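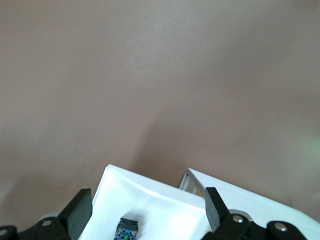

Flornerham landlords told to list paint colors. Will it help?

Renters in Flornerham may soon get to see what is on their walls before they sign. A plan put forward Monday would make anyone letting more than 6 apartments keep a record of each repaint, with a fine of up to $3000 for skipping it.

Evdokia Galanis, who wrote the plan, says tenants lose deposits over "touch-ups" that never match. That may be so. Her office could point to 57 complaints, but not to how many a paint record would have settled.

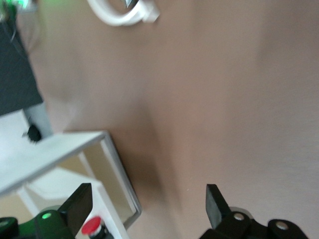

Photo: Intan Sitompul

The biggest backer is Lokitz, a letting firm that already sells record-keeping to other landlords. It says it would gain nothing from the rule - a claim that deserves a second look.

Small owners are split. "I buy whatever beige is on sale," said Kyriaki Psarras, who rents out 2 floors on Kourkoulas Street and would be exempt. "Who is going to check?"

The plan does not say. It names no inspector and sets aside no money for one. A vote is expected in March.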